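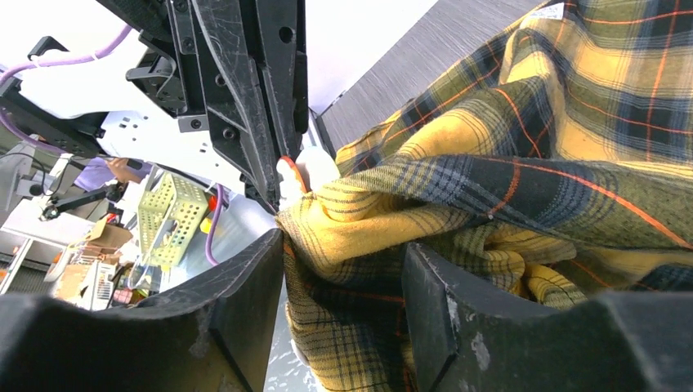

Checked flannel, all bunched up. How many colours can you find?

How do the squares get into a checked shirt?

When I was little I thought somebody painted the squares on. I imagined a person with a very long ruler and a very tiny brush, and I felt quite sorry for them. Then my school went on a trip to the old mill at Claltley, and I saw a loom going at full speed (so noisy!) and I've been a bit potty about cloth ever since.

So let's start with the threads. Most shirts that aren't stretchy are made of woven cloth, and weaving needs 2 sets of threads. The first set is called the warp. Those are the long ones, pulled tight on the loom like the strings of a giant guitar. The second set is called the weft, and it goes from side to side, over and under the warp threads, over and under, all day long. If you've ever made a paper mat at school by poking strips through slits, you've done weaving already.

The loom at Claltley has 3018 warp threads on it. Every single one has to be threaded through its own little loop before anything can start, and if you get one wrong you have to go back and find it. I asked if I could have a go and was told very kindly that I could not.

Stripes first, squares second

Suppose all your warp threads are yellow. Add a yellow weft and you get plain yellow cloth. Lovely, but no squares.

Now put some navy threads in the warp, in a wide band, then yellow again, then navy. Weave across with yellow and you've got stripes running down the cloth. To get checks, you do the same thing in the weft too: a band of yellow, a band of navy, a band of yellow. The stripes going down meet the stripes going across, and there are your squares — no paint needed.

My favourite bit is what happens where they cross. Where yellow meets yellow, you see strong yellow. Where navy meets navy, it's properly dark. But where yellow crosses navy, tiny dots of each colour sit side by side, and if you stand back your eyes mix them up into a sort of murky green! A weaver can get extra colours that way without buying any extra thread.

Thin lines are made the same way as fat ones. You just use fewer threads. A few orange ones squeezed into the warp and a few in the weft will give you a neat little line each way.
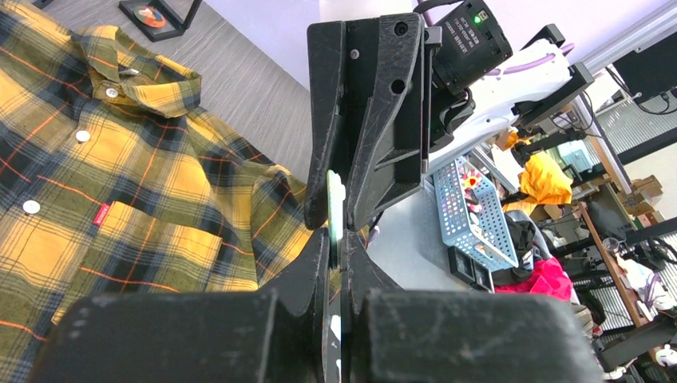 White buttons, a red label tag and a pocket with its checks at a slightly different angle.

What about the pocket?

Pockets are usually cut out of the cloth separately and sewn on top. With plain cloth that's easy. With checks, the person sewing has a choice. They can line up the pocket so carefully that the squares carry on as if it wasn't there, or they can let the pattern go its own way. Have a look at the checked things in your house and see which sort you've got. Collars are fun to check as well.

Why is flannel so soft?

Flannel gets one more job after weaving. It's brushed, with lots of fine wires that tease up the ends of the fibres into fluff. The fluff traps air, and trapped air keeps you warm. Rub the inside of an old flannel shirt and then a cotton pillowcase, and you'll feel the difference straight away.

Try it yourself

Cut a piece of stiff card and snip little notches along the top and bottom. Wind wool up and down for your warp, changing colour every few strands. Then take a blunt needle and go over and under from side to side, changing colour in the same order. Mine took 2 rainy afternoons and came out wonky, and it now lives under my teapot.

If you're ever near Claltley, the mill opens its doors in November and you can watch the loom from the balcony. It gets through roughly 700 rows of weft while you eat your sandwiches. Take something to cover your ears.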